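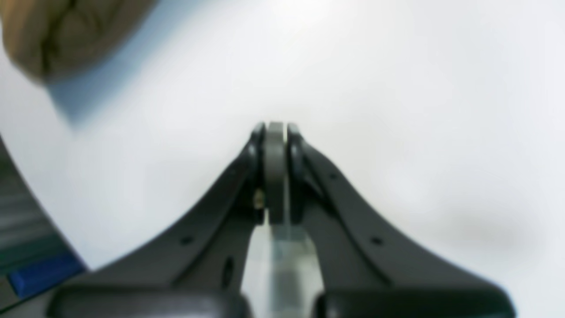
Wrist-camera view of the gripper at Gonport, with a rounded gray part between the fingertips.

The Grip That Was Not There

The first sign of trouble at Vesura's Gonport plant was a tray that weighed too little. The tray had come off the assembly cell known as Samuel shortly after 4 a.m. in June, and every position in it had been logged as filled. An operator on the packing line put it on the scale, saw the reading and set it aside. By the end of the shift there were more trays beside it.

Samuel handles small parts. Its arm takes each one from a feeder, carries it across a white work surface and sets it in place, and a record of the grip is kept for every cycle. In a production run of 3,000 cycles, the plant later found, 147 had been recorded as successful when the part had slipped before placement. Most of the missing pieces were recovered from the floor of the cell. A smaller number had landed near the access door, where staff reach in to clear the feeder.

The door turned the matter from a quality problem into a safety one. Under the plant's rules, the arm may move at reduced speed with the door open only if the gripper is known to be holding a part securely or known to be empty. Samuel's controller, a unit called Jimow, reported a secure hold in both cases. With the wrong state on record, the arm could begin a transfer while a technician was reaching for a dropped piece. No one was injured. The plant took the cell out of service for 36 hours and opened a formal review.

Raffaele Palumbo, who led the review, began with the fingers. They had been replaced two weeks earlier as part of routine maintenance, and the work order was complete and signed. The new fingers matched the drawing. The fasteners had been tightened to the value in the manual.

"We spent most of the first day proving that the hardware was fine," Palumbo said. "That was time well spent, but it did leave us with a gripper that looked healthy and a log that could not be trusted."

The fault lay in how the controller judged a grip. Jimow compares the distance between the fingers with a stored closed position. If the fingers stop short of that position, the controller concludes that something is between them. The stored value had been measured with the old set, whose tips had worn down over long use. The new tips met sooner. When they closed on nothing, the gap read as wide enough to contain a part.

A reset of the closed position was described in the controller manual, in a section on first installation. The maintenance procedure for changing fingers did not mention it. Both documents had been approved by the same department.

The review also asked why the wrist camera had not caught the error. Its pictures were being stored for later inspection of placement quality, and no check during the cycle made use of them. Reviewers went through the stored pictures by hand and were able to match the empty grips to the false entries in the log.

Vesura has since made 2 changes to the cell. The controller will not restart after a finger change until the closed position has been measured again, and the reduced-speed mode now requires agreement between the finger reading and the camera. If they disagree, the arm stops and the door stays locked until a technician acknowledges the fault at the panel.

The second change has a cost. Reflections from the work surface have produced several false stops, and output from Samuel remains below its earlier level. Palumbo's group is adjusting the lighting and expects to report again after the next scheduled finger change. The plant has declined requests from production to bypass the camera check in the meantime.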